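# Linard 36 Drop-In Kitchen Sink

White, single bowl, wide flat rim
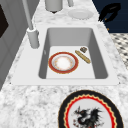

**Skorkico Product Desk**
*Sinks and Fittings Editor*

The Linard 36 is a single-bowl sink for kitchens that see a lot of use. It drops into a cutout from above and sits on its own rim, so the edge of the counter does not need to be polished. It suits stone, solid wood and laminate counters. The faucet is sold separately and can go behind the bowl or to one side.

Most people who order this sink are replacing a double bowl. A single bowl gives you room to lay a roasting pan flat, and there is no divider to scrub around. If you like to wash on one side and rinse on the other, look at the MacLeod double instead. It has the same rim profile and comes in the same white.

## Specifications

| Item | Detail |
|---|---|
| Overall width | 36 inches |
| Bowls | 1 |
| Mounting | Drop-in |
| Rim | Flat, all four sides |
| Rim clips included | 8 |
| Faucet | Not included |
| Drain | Basket strainer, not included |
| Warranty | 4 years, home use |

## What comes in the box

- Sink
- Rim clips and screws
- Paper cutting template
- Care sheet

Sealant is not included. Use a clear or white silicone made for kitchens. Do not use plumber's putty on marble or other natural stone, as the oil in it can leave a stain that will not come out.

## Before you cut

Wait until the sink is on site before you cut the counter. Tape the template down and check it against the sink itself. Measure the inside of the base cabinet too. The side panels need to clear the bowl, and the clips need enough space underneath for a screwdriver.

For a side-mounted faucet, mark the hole after the sink has been set in place dry. Check that the spout reaches well over the bowl and that the handle can move through its full range. On a stone counter, have the fabricator drill the hole. Long faucet bodies may also need a brace under the counter.

Run a bead of silicone under the rim, lower the sink, and tighten the clips a little at a time, working across from one side to the other. Wipe off the extra right away. Leave the sink dry overnight before connecting the drain.

## Daily care

Dish soap and a soft sponge will handle normal cleaning. Scrape food into the trash first, especially bread and anything starchy, which swells in the trap. Tea and coffee marks lift with a paste of baking soda and water. Skip steel wool and oven cleaner.

Dragging heavy pots can leave gray lines on a white bowl. These are usually metal left on the surface, and the Prultine cream cleaner takes them off. Use it with a damp cloth and rinse well.

## Ordering and delivery

The Linard 36 ships on a pallet. Orders placed by noon on Friday go out the following week. We close for stock count during the first week of July, and nothing ships on those days.

Check the rim and corners before you sign for delivery. Returns are accepted on uninstalled sinks in the original packaging. Once a sink has been sealed into a counter, only the warranty applies.

Item number: SK-L36-1000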